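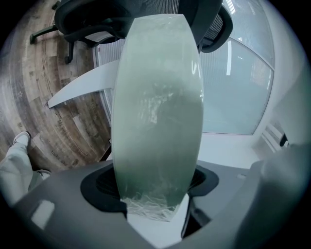 Slide 1 – pale green, see-through, crinkly near the bottom

Speaker notes, full-year results, 2024-02-16

OK, hello everyone, thanks for coming in. I'm going to go quickly because I know most of you read the release over breakfast.

Start with revenue. Henelum did 354 million for the year, up from 294. I'm really pleased with that! A good chunk came from Drostell, which we only owned for part of the year before, so please don't go home and model that growth rate forever. Brunello Serra will yell at me if you do.

(pause, let them write)

Margins. Flat. We spent more on freight in the first half and got most of it back after the November price rise. Carmela Cirillo has the bridge on slide 6 and she'll walk you through it – I always get the currency bit wrong.

Plindis next. We closed 2 sites and moved the work over to Pace. It cost more than I told you it would last year, and I said I'd own up to that, so I'm owning up. The last of the charges are in these numbers.

Debt: say it's down, say we're comfortable, move on. If someone asks about a buyback, the board looks at it every spring and I've got nothing new today.

Outlook. We're aiming for 400 million this year. Orders in January were good, but it's one month and I've been burned by a good January before.

Hand over to Carmela. Questions after her section, please – and wait for the microphone, the people on the phone can't hear you.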